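Dunby Stores Get a Rulebook for Teaching Robots to Stock Shelves

By Roya Alipour
Friday, March 24, 2023

The shelf-stocking robots are still some way off, but their paperwork has arrived.

Retail chain Gralen and its automation supplier, Lutport, have agreed on a set of working rules for employees who record their own stocking shifts so that machines can learn from them. The document takes effect Monday at the chain's two Dunby stores. It is seven pages long, two of which concern hands.

Stockers wear a small head-mounted camera and go about the usual business of opening, flattening, placing and straightening. The recordings are then sorted into short tasks and used to train a robot arm, which currently spends its days at Lutport's workshop learning not to crush things.

Under the new rules, wearing the camera is voluntary and has to be agreed to in writing before each shift. Recording stops at the end of the aisle, so break rooms, restrooms and checkout lines are off limits. Any clip with a customer's face in it must be deleted within a day. A worker can withdraw a recording later without giving a reason, a clause that took three meetings to write and fits on one line.

Then there is the section on technique. Both hands should stay in view "where the task allows." Items should be moved at a normal pace. An earlier draft asked for "natural but deliberate" movement, and Hülya Toprak, who represents floor staff at the larger store, said the result was people handling soap as if it might go off.
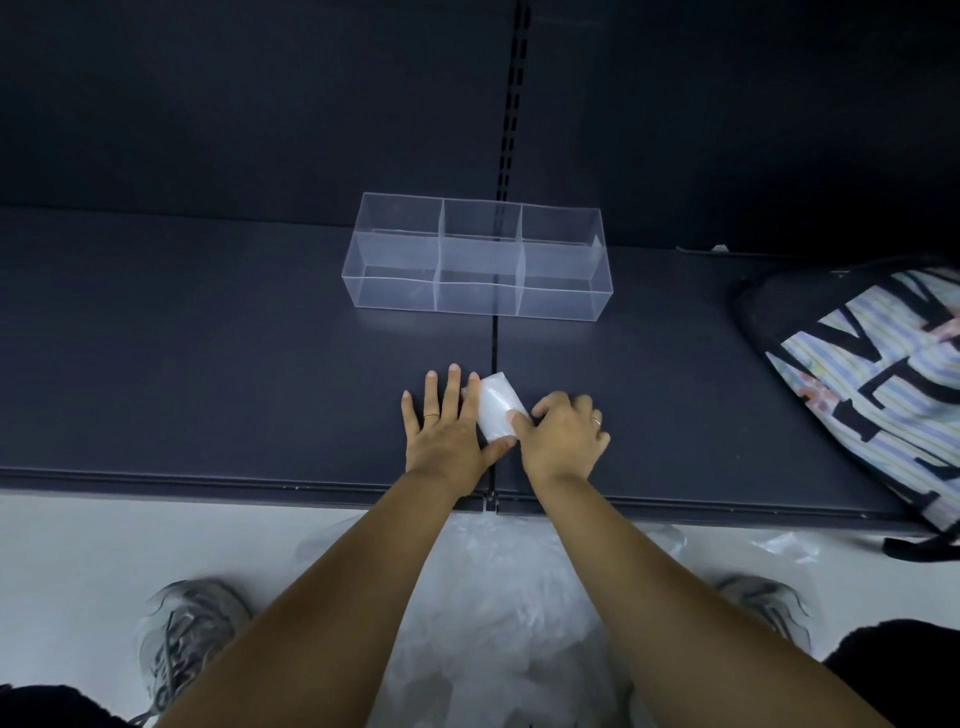

Lutport's first draft also wanted shelves cleared of anything not for sale and hands free of jewelry. Both requests were dropped. Anas Abou Jaoude, who runs data collection for the company, conceded that a machine trained only on spotless shelves would have a difficult first morning in a real store.

"We had written rules for a shop that doesn't exist," he said. "The staff were polite about it, mostly."

The written rules now say that personal belongings, packaging and half-finished displays may stay where they are unless they are a tripping hazard. Wedding bands are fine. Name badges have to come off or be covered, and so do phone screens.

Lutport says it has collected 602 usable clips in Dunby since September and threw out another 825, most of them for bad lighting or because the camera had slid down and recorded a long study of the ceiling or somebody's collar. The company will now have to log why each clip is discarded, a duty Abou Jaoude described as "healthy" after a short pause.

An outside reviewer, Čestmír Polák of the consulting firm Rezaei, will check a sample of the recordings every month and report to both sides. His reports will be posted in the staff room, next to the parking notice.

The rules say nothing about what happens once the robot can do the job. Toprak asked for a clause guaranteeing that nobody's hours would be cut on the strength of their own footage. Gralen has agreed to discuss it at the next review, in September.

Marjorie Sedgwick, who has stocked shelves at the smaller store through three owners, has signed up for the camera anyway. She said she would like to see the arm deal with a torn multipack.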